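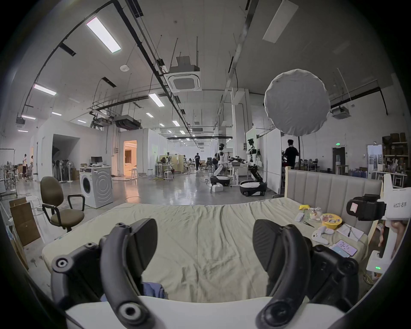
Mosbridge Ramblers and Footpath Club — Members' Diaries

4 min read

9/17/18

Woke at the usual hour with both calves complaining and lay there listening to the rain in the gutter, which I must say is a lovely sound when you have nowhere to be. Yesterday was the long one, the Bisiscombe round, and I have been promising Angelica I would write it up while I still remember which stile was which.

We set off from the church with Angelica Layug leading and Gion Gisler at the back with the first aid bag, and it was one of those soft grey mornings when you can't decide about a coat. I decided wrongly and carried mine all day. The first stretch goes along the river and then up through the beeches, and I had forgotten how steep it is (I last did it in July, in the dry, and remembered it as a gentle slope!). Gion very kindly stopped to look at fungi every time I needed to breathe.

The blackberries are nearly done on the lower lanes but up by the quarry they were still fat and sweet, and we lost a good while there. Angelica had a lunch box emptied specially. I ate mine on the spot and had purple fingers all the way to the top — 243 metres by the map, and it felt like every one of them.

Sandwiches by the trig point, out of the wind. Egg and cress for me, and a slice of Angelica's ginger cake, which was sticky and dark and exactly right. We could see all the way over to the estuary for perhaps five minutes before the cloud came back down and that was our view for the day. Two buzzards went round and round over the plantation, calling to each other.

Coming down, the path by the lower farm has been moved again. The new fence is very smart but the waymark still points straight at it, so we went along the field edge and came out by the wrong gate, and then had to walk back up the lane past a very cross goose. I shall write to the council about the waymark. The goose I will leave alone.

Tea at the Plirholm afterwards, a whole pot each and toasted teacakes, and boots off under the table. Gion's counter said he had done 2,258 steps between the car and the tea room alone, but I think it had got muddled in his pocket.

A lazy day today, then. Soup for supper, socks on the radiator, and the map spread out on the kitchen table so I can work out where we went wrong after the plantation. I think it was the second gate.

2 comments | 80 shares

Contact the club | © Mosbridge Ramblers and Footpath Club | Back to top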